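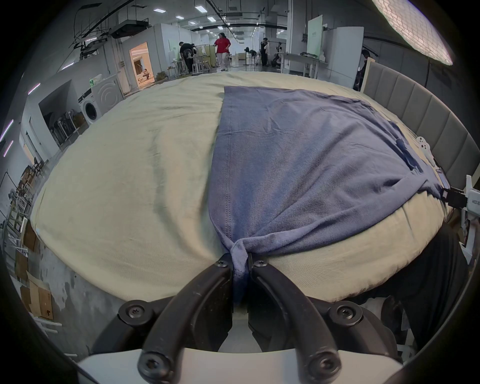 The hem, held by two fingers.

The rule was on page 2 of the Bultier handbook, and I was the one who wrote it. Garments are to be gripped at the hem. Never at the collar, never at a button, and never by a seam alone. When the grip is closed, the operator waits for one full breath before lifting.

In January they asked me to take the part about breathing out. Lesonholm, who paid for the work, wanted a number. A breath is not a unit, they wrote to me. I answered with 600 milliseconds, and it went into the next edition, and everybody was content with it except me.

I had learned the breath from my mother. She ironed for a hotel, and before she lifted a shirt she always stopped, with the cloth already between her fingers. I thought as a child that she was praying. Later I understood that she was feeling if she had one layer or two.

So on my first morning in the hall I stood by the bed and looked at the gripper on the blue shirt. The cream duvet was under it, and this was the difficulty. A duvet is soft and comes up together with the shirt if you are greedy. The rule for it is number 14: close on the garment, and leave the bedding. It is easy to write such a sentence at a kitchen table.

The fingers closed. The hem made small folds going down to the tips. I counted nothing. I breathed in, and I breathed out, and the lift began before I had finished.

"You are too slow," said the woman beside me. She was from Romico and had come to check that we followed our own book.

"The book is too fast," I said.

She turned the pages until she found my 600. She had a pencil behind her ear, and she took it but did not write. Behind us the other people went on with their work. The lamps in the ceiling made the hall look like noon, as they did at every hour.

"Show me," she said.

I took the shirt's hem in my own hand and closed my eyes. There was one layer, then the stitched edge, then below it something thicker that did not belong. I opened my fingers a little and let the duvet go. Only then did I lift.

"How long was that?" I asked her.

She had forgotten to look at the clock. She put her hand on the bed and tried it herself, two times, with her lips slightly open — and the second time the shirt came up alone.

She wrote something in the margin then, in small letters, and turned the book so I could not read it. The new edition came to my house on June 8, 2023. I opened it on page 2 while I was still standing at the door with my coat on.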